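Qui sommes-nous ?

Par Sabine Hollmann
Mars

Dilside est une petite maison de production documentaire, et nous filmons des lieux où l'on a choisi de vivre ensemble : des hameaux, des immeubles, des bouts de rue ! Notre premier film, Rurura, suivait pendant 20 mois les habitants d'un village qui rachetaient leur école (et se disputaient beaucoup sur la couleur des volets). Il a été montré dans 46 salles, souvent des cinémas municipaux, et chaque débat finissait bien après l'heure prévue.

Nous sommes 3 à plein temps : Eichhorn au montage, Tronumau à la musique (c'est son nom de scène, on s'y fait vite) et moi à la réalisation. Pour le reste, nous travaillons avec des équipes recrutées sur place, et quel bonheur de voir quelqu'un prendre la perche pour la première fois !

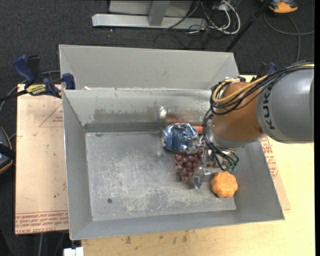
Bras KUKA au-dessus d'un bac en métal gris.

Le prochain film parlera d'un quartier dirigé par des femmes depuis deux générations. Le tournage est terminé, nous avons 3679 plans à trier et le mur du bureau est couvert de fiches.

Le jeudi, la salle de montage est ouverte dès 18 h. Passez voir des rushes, apportez vos questions, il y a du café et des chaises dépareillées.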